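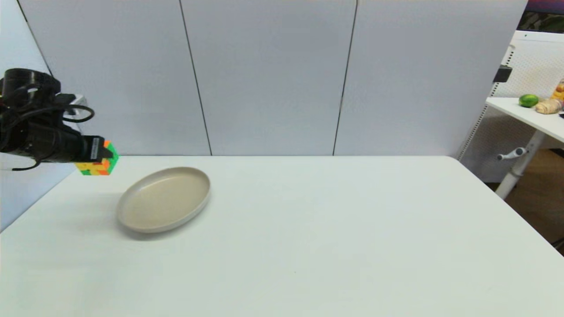 The arm with the cube, over the corner of the table.

08/10/2020

Up early and in before Noelia, so I had the tables to myself for a bit. Cirkness want to know by the end of the month whether we think the arm could clear up after a meal. I still don't have a good answer for them. It can hold a Rubik's cube over a table perfectly well, but a cube has flat sides and weighs next to nothing, and people don't leave cubes in the sink.

The plate is my main worry. It is oval, with a raised rim, and lies close to the table. My own hand gets a thumb over the edge and tips it up without thinking. In July we gave it 28 tries with different crockery and it got 7. Covadonga said her youngest did better at two. I wrote the figure down anyway and sent it to Baltasar, who wanted it for his talk.

Lime and ginger are on the second table for the kitchen list. I expect the lime to roll. The ginger is a different shape whichever way you turn it, so I can't guess at that one. Maximiliano thinks packets are the thing to work on, as shops would pay for shelf filling long before any family paid for washing up. He may be right. The man from Tustow said much the same and he has 600 lines to keep stocked.

Had a long talk with Noelia over lunch about her mother, who would like a machine to put the shopping away and is quite cross that she can't buy one. I told her to wait. I would trust an arm today with one job, in one place, with the same things set out the same way each time – a bench in a workshop, say. A kitchen is never the same two evenings running.

Wrote half a page for Cirkness and crossed most of it out. Will ask Covadonga to read the rest. Need to ring Nundness about the bill and buy more limes on the way in tomorrow.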